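Seasonal and part-time flower stem assemblers
Plonar, silk and fabric flower workroom

Apply by email or at the front counter

Job type: Part-time, with a seasonal full-time option
Reports to: Hiyori Iwasaki, workroom lead
Start: As soon as the position is filled
Openings: More than one

About the work

Plonar makes up artificial flower arrangements for hotels, dental offices, funeral homes, model apartments and a few restaurants. We buy stems in bulk, sort them, and turn them into centerpieces, wreaths, wall pieces and single-stem orders. The stems we use the most are red roses and blue hydrangeas. The rest changes with the season and with what our customers ask for.

We are hiring stem assemblers for the workroom. You will work at a table with other assemblers. This is hand work and most of it is done standing, though stools are available. There is no selling involved and you will not be asked to deal with customers except to point them to the front counter.

What you will do

Unpack stems from the supplier cartons and lay them out by flower and color.

Open up flower heads that have been flattened in shipping. Hydrangeas need the most attention. The petals have to be separated and turned outward until the head is round again.

Bend leaves back into position and take off any that are torn or badly creased. Good leaves from a damaged stem go in the leaf tray and are used again.

Trim fraying threads on petals and leaf edges with small scissors.

Cut stems to the length on the order card. Most stems have a wire core and need the bench cutter.

Wrap stems and cut ends with floral tape. We use green for most work and tan for the fall line.

Build simple arrangements from a card. A card gives the container, the number of each flower and the height of the tallest stem. Once you are comfortable with the cards, you may be asked to help with Lesell, our line of made-to-order wreaths.

Pack finished work in tissue and cartons, label the cartons, and stack them for pickup.

Sweep your section and return tools at the end of the shift.

What we are looking for

You must be 18 or older.

You need steady hands and enough patience to do the same task for a full shift. A large hotel order can be 200 pieces that all have to match.

You should be able to tell similar colors apart under ordinary room light. We receive several blues and they are not interchangeable on an order.

You should be able to lift a carton of up to 40 pounds. A hand truck is available and you can ask for help.

You should be able to read an order card in English. Spoken English does not need to be perfect.

Experience with flowers, sewing, upholstery, costume work, model making or cake decorating is useful but not required. We train everyone the same way, including people who have worked in fresh flower shops. Some of the habits from fresh flowers do not carry over, mainly how short the stems are cut. A stem that has been cut too short usually has to go to a different order.

People with a known sensitivity to dust or to hot glue fumes should mention it when they apply. There are tables where glue is not used.

Hours

Shifts are four or six hours, mornings or afternoons. Tell us which you prefer. We post the schedule two weeks ahead. From the fall through December we add longer shifts, and anyone who wants full-time hours in that period can have them. We ask assemblers to work at least two shifts a week the rest of the year.

Pay

Pay is hourly and the same for everyone during training. It goes up when you are signed off on the order cards. You will be given the current rate in writing before your trial session. The trial session is paid whether or not we offer you the job. We do not pay by the piece.

Assemblers may buy stems at our cost, and discontinued stems are free when we clear the shelves.

The trial session

Everyone who is invited in does a two-hour trial at the table. You will be given a mixed set of stems to sort and shape, then one card to build. We look at how the petals and leaves are handled and whether the finished piece agrees with the card. Speed is not scored. Scissors and tape are supplied. Please wear closed shoes and tie back long hair. Rings with raised stones should be left at home, as they catch on the fabric.

How to apply

Send a short note with your name, a phone number, the shifts you could work and any hand work you have done. A resume is fine but you do not have to send one. If you have photos of things you have made, attach two or three. You can also fill out a card at the front counter. Address notes to Hiyori Iwasaki and put "stem assembler" in the subject line.

We answer every application. If we have no opening that fits your hours, we will ask whether you want to be kept on the list for the fall.

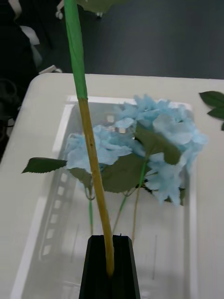 Blue hydrangea, and red roses with hydrangeas on the table

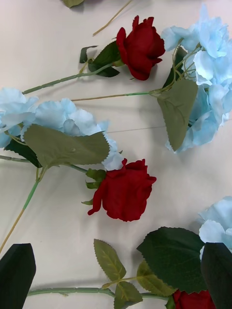 Page last changed: 2024-04-28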